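Drendel Opens Bicycle Parts Exchange Center in Noltville

Used parts from up to 126 models will be cleaned, checked and sold again at low price

NOLTVILLE, September 12, 2019 -- Drendel, the family company that has repaired and sold bicycles in Noltville since the time of its founder Hortensia Bravo, announced today the opening of its first exchange center for used bicycle parts. The center is located at 515 Endia Street, next to the present repair shop, and it will receive the public from this week.

Customers can bring wheels, cranks, brake levers, saddles and other parts that they do not need anymore. The staff will examine each part at the counter and offer store credit for the ones that can be used again. Parts that cannot be repaired are sent to a metal recycler in the same county.

"For many years people asked us for one pedal or one brake lever, and we had to tell them to buy the complete set," said Brenda Cisternas, general manager of Drendel. "It was a pity to say this when we knew that the same part was lying in a garage two streets away. Now we have a place where it can be found."

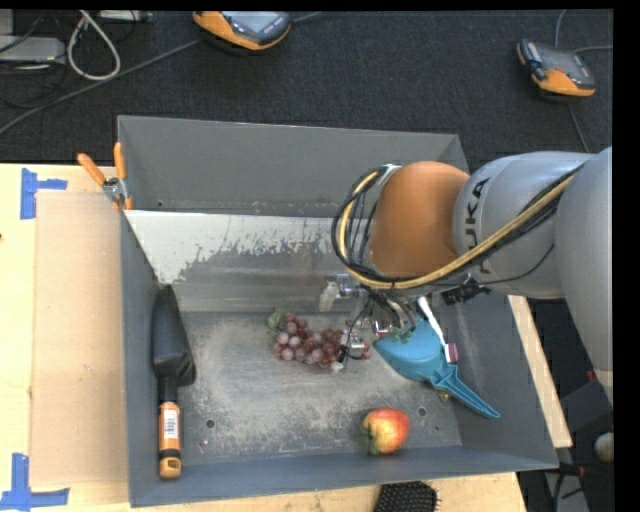

Every part sold at the center comes with a guarantee of 90 days. The price is written on a paper label together with the size, the kind of thread and the bicycle models for which the part is suitable. Customers who are not sure about the size may bring the old part and compare it at the counter, without appointment.

The center was tested during July with members of the Kioko riding club, who brought parts from their own bicycles and gave their opinion about the labels and the shelves. After their comments the company changed the order of the shelves, so that the parts are now arranged by wheel size and not by brand. The first labels were also too small to read -- this was corrected before the opening.

"I ride an old touring bicycle and the rear axle is of a size that is difficult to get," said Mitali Bhattacharjee, a member of the club. "I found one on my second visit. I also left there three saddles, and my husband is very thankful for it."

Leandro Durán, head of the workshop, will give a free evening class on the first steps of bicycle repair, such as changing a tube and adjusting the brakes. Each class has 5 places, and participants work on their own bicycle. Registration is made in person at the counter.

The center does not accept electric motors, batteries or children's seats. Helmets are also not accepted, even when they look new.

Press contact:
Eulalia Saavedra
Communications, Drendel
515 Endia Street, Noltville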